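Kit diary, second week

Up too early again. Coffee, toast, then straight out to the back room in my socks to see if the Kamamau kit had finished its update. It had, or at least it had stopped complaining, and I've decided those are the same thing before 7 a.m.

I've got this two-arm trial kit until the end of December and then I have to tell Gordon Bélanger whether we're buying it for the learning center at Odudholm or sending it back. Gordon wants a yes or a no. So far what he has from me is a long email with a lot of "but then again" in it, and he wrote back one word, "And?" Fair enough.

The software was the big thing today. I'd been putting off the teaching mode because the manual for it is 17 pages and reads like it was translated twice, and I wanted to be in a good mood. I was wrong to wait! You guide the arms through the job, save it, give it a name, and it goes in a list. My first one is called "frame maybe" and my second one is called "frame maybe 2" so I can see I'm going to need a better system. The list sorts by name and there is no way to sort by date, which is going on my complaint sheet right under the power button (too small, wrong side, I keep hitting it with my elbow).

I did like the wrist cameras more than I thought I would. Both views come up next to each other on the laptop, and when I'm lining up a gripper I barely look at the arms themselves anymore. Nundorow sells a cheaper kit with one overhead camera and I had been leaning that way on price. Now I'm not so sure. I'd miss these.

Spent the rest of the morning on the square frames. Picking up a flat hollow square sounds like the easiest thing in the world until you try it with a gripper. You have to come in with one finger inside the hole and one outside, and if the thing is turned at an angle you have to turn the wrist to match, and I kept forgetting which way was which on the left arm. I wanted the tan ones and the gray ones in separate spots by lunch. Then by two. Then I moved the deadline to "today," which is how I run most of my life. 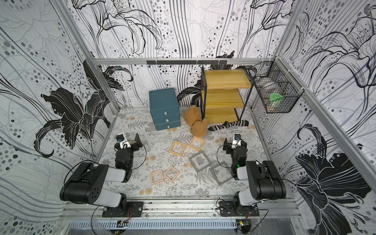

Afternoon: the drawers and the soft stuff

Gave the frames a rest and went for the little teal drawer unit, which I'd been looking forward to. The top drawer I can open pretty well now. Hook the pull, come straight back, don't get greedy. The bottom one is a pain because the arm has to reach down so low and I get nervous about the mat. I like that mat, by the way, ferns and all, and the big lilies on the walls too. I know Gordon will ask if it comes in plain white.

The teddy bear was easier than I figured. It squishes, so you can be sloppy and still get a grip. The striped sock was the opposite -- I'd pinch it, lift, and get a bit of cuff and not much else. Tried it 3 times and went to make a sandwich.

Called the Tehrani people while I ate. They're the ones who'd do the service plan if we buy, and I wanted to know who comes out when a servo goes bad. The woman on the phone was lovely and knew her stuff, and she told me they mail you the part and talk you through the swap. Good for the budget, less good for me, as I am the one who'd be on the floor with the screwdriver. She's sending the price sheet. I asked about cables as well, because I'd like spares in the drawer before any teenagers get near this thing.

Where I'm at tonight: leaning yes on the arms, yes on the cameras, grumpy about the manual, undecided on the service plan. I should write that to Gordon just like that and let him be the one to add it up.

Tomorrow, bottom drawer again. Rename the saved jobs. Find my small hex key, which was on the windowsill and now isn't. Also call Mom back.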